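Keeping Your Knives Sharp at Home (and Why I Got Hooked on It)

I put off learning to sharpen for years. I had a drawer of decent knives and a pull-through gadget from the grocery store, and I thought that was just how knives were: good for a month after you bought them, then a slow slide into squashed tomatoes. Then my neighbor Nestor Evangelista let me use his water stones one evening in November, and I went home with one paring knife that could take the skin off a grape. I was gone! I did every blade in the house that week, including the pizza wheel (don't bother with the pizza wheel).

So this page is everything I've picked up since, in more or less the order I wish I'd learned it.

What to buy first

One stone. A combination stone with a coarser side and a finer side will do everything a home kitchen needs, and you can add to it later if you catch the bug. Mine came from a little shop called Guketa and I still reach for it before any of the fancier ones. If your knives are truly blunt, start on the coarse side. If they're only a bit tired, go straight to the fine side and save yourself the time and the steel.

You'll also want a damp dish towel to go under the stone, a small bowl of water, and a permanent marker. The marker is the best trick on this whole page, so keep reading.

Soaking

Some stones want a soak and some only want a splash. The leaflet in the box will tell you. If you've lost the leaflet, put the dry stone in a bowl of water and watch: a soaking stone fizzes with little bubbles, and when the bubbles stop, it's ready. Splash stones just sit there. Never leave a splash stone in water overnight. I ruined one that way and it came apart at the corners like a wet cracker.

The marker trick

Color the bevel of the knife (that thin slanted strip right at the edge) with your permanent marker, all the way from heel to tip, on both sides. Take a few light strokes on the stone and look. If the ink is gone at the very edge but still there higher up, your angle is too steep. If it's gone at the top and still there at the edge, you're too flat. When the ink comes off evenly, you've matched the angle the knife already has. Mylene Aquino taught me this at a class above the Buenaventura hardware store, and I must have said "oh!" out loud five times.

Once your hands know the feel of it you can stop using the ink, though I still do it on any knife I haven't sharpened before.

Strokes and pressure

Less than you think. I used to bear down as if I were scrubbing a burned pot, and all I got was a wobbly edge and sore wrists. Rest two or three fingertips on the flat of the blade, near the part you're working on, and let the stone cut. Press a little on the stroke that goes spine first and let up almost completely on the way back. Keep the stone wet. The gray mud that builds up is good stuff, so leave it there while you work and only rinse it off when you change sides.

Work one side until you can feel a burr on the other. The burr is a tiny lip of metal, and you find it by dragging your thumb gently away from the edge, from the spine outward, never along it. It feels like a scratchy thread. When it runs the whole length of the blade, flip the knife and do the same on the other side. Then lighter and lighter strokes, switching sides each time, until the scratchy feeling is gone.

If you can't raise a burr at the tip, lift the handle a touch as you reach the curve. Tips are where everybody goes wrong, me included.

Finishing on leather or newspaper

An old belt glued to a scrap of flat board makes a lovely strop. So does a folded newspaper laid on the stone. Pull the knife spine first, lightly, 30 strokes all together, swapping sides as you go. It feels like a fussy extra step and it makes a huge difference on onions.

Which grit for what

A 200 grit stone is for chips and broken tips and you may never need one. I use mine for garden tools! A 2000 grit stone gives a beautiful kitchen edge with just enough bite left for tomato skins. People go much finer and enjoy it, and good for them, but my dinner doesn't taste any different.

Bread knives

Leave them alone, or send them out. The scallops have to be done one by one with a tapered rod, and a good bread knife stays useful for ages anyway.

Keeping the edge

Glass cutting boards have to go. So do granite ones, and plates. Use wood or soft plastic. Scrape chopped food off the board with the back of the knife and keep the edge for cutting. Wash by hand, dry right away, and store the knives on a rack or in sleeves so they aren't knocking together in a drawer. Ariel Dizon wrote in to say she makes sleeves from cereal boxes and masking tape, and I've copied her for all my paring knives.

Keeping the stone flat

Stones wear hollow in the middle, and a hollow stone rounds off your edge. Draw a pencil grid on the surface, rub it on a flattening plate under a trickle of water, and stop when the pencil marks are gone. I do it every second session and it takes hardly any time. Let the stone air dry on its side afterward, away from the radiator, and it'll be ready for the next round. 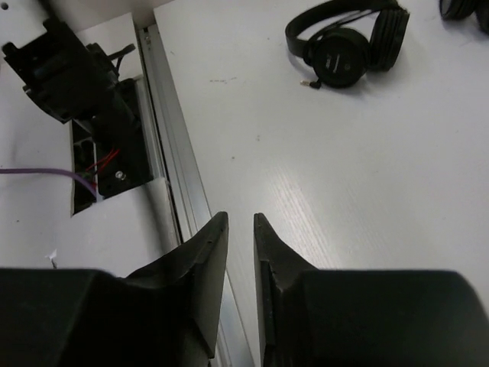 Scissors are next on my list. They use a different angle, you only sharpen the one bevel on each blade, and I've got a pair of my grandmother's sewing shears that I'm working up the nerve to take apart. If you've done a pair yourself, write and tell me how you handled the pivot screw!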